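Tablecloth

A tablecloth is a cloth spread over a table, either to protect the surface or for decoration. It is one of the main items of table linen, along with napkins, runners and placemats. 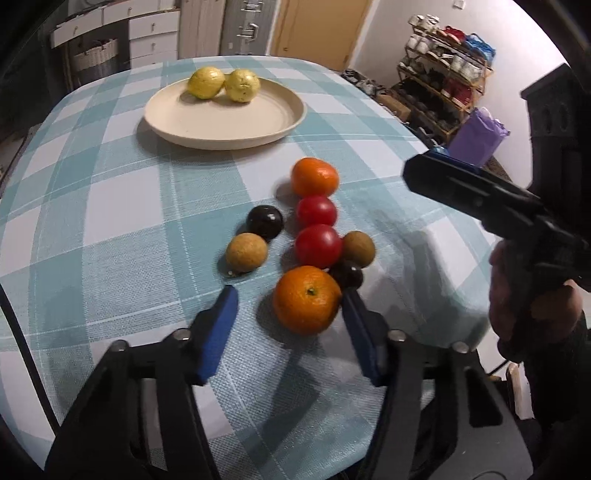
The word covers everything from a plain cotton square used in a kitchen to the long white damask cloths laid for formal dinners. In British usage a cloth put out only for meals was once kept apart from the heavier table cover, often of wool or chenille, which stayed on the table between meals and was taken off or covered over when food was served.

History

Cloths were laid on tables in ancient Rome, and by the Middle Ages they were common in wealthy European households. Medieval dining tables were often boards resting on trestles, and the cloth hid the rough timber as well as giving diners something to wipe their hands on. Linen was the usual material. White was preferred, as a clean white cloth was a sign that the household could afford regular washing.

Patterned linen damask spread from the Low Countries and later from Ireland and Scotland. The design is formed by the weave alone and shows as a contrast between shiny and dull areas. Cotton became cheap enough for ordinary homes in the nineteenth century, and checked and striped cloths, which hide small stains better than white, became usual in kitchens and cafés. Oilcloth, and later plastic-coated fabric, offered a surface that could be wiped down.

Materials

Linen is strong, absorbs liquid well and becomes softer with washing, though it creases badly. Cotton is cheaper and easier to iron. Polyester and cotton-polyester blends dry fast and keep their shape, and for this reason they are widely used in hotels and catering. They hold on to grease more than natural fibres do.

Checks and plaids are normally woven from dyed yarn, so that the colour appears on both faces of the cloth. Printed patterns tend to be paler on the reverse.

Size and drop

The part of the cloth that hangs below the table edge is called the drop or overhang. A short drop is usual for everyday meals and a longer one for formal dining, while buffet and display tables may be covered to the floor. To find the size of cloth needed, the drop is doubled and added to the length and width of the table. For a round table it is doubled and added to the diameter.

Round tables can be fitted with either round or square cloths. A square cloth hangs lower at its 4 corners, and is sometimes laid over a longer round one in a different colour – an arrangement common at weddings.

Regional production

In Gomville, table linen was woven on handlooms until the arrival of powered mills. The largest of these, the Krawczyk mill, made checked cotton cloths for the boarding houses at Lurkport and closed when the coastal trade declined. Its pattern books survive, with 2 volumes on display in the town library. The Multari weave, a local check with a narrow pale line inside each coloured band, takes its name from the lane where the first workshops stood.

Care

Most cotton and linen cloths can be machine washed. Wine and fruit stains are best rinsed in cold water before washing, and candle wax is scraped off once hard, then drawn out with a warm iron over paper. Linen is ironed while still damp. Cloths stored for long periods may be rolled – repeated folding along the same lines weakens the fibres.

See also

Damask
Gingham
Napkin
Oilcloth
Table runner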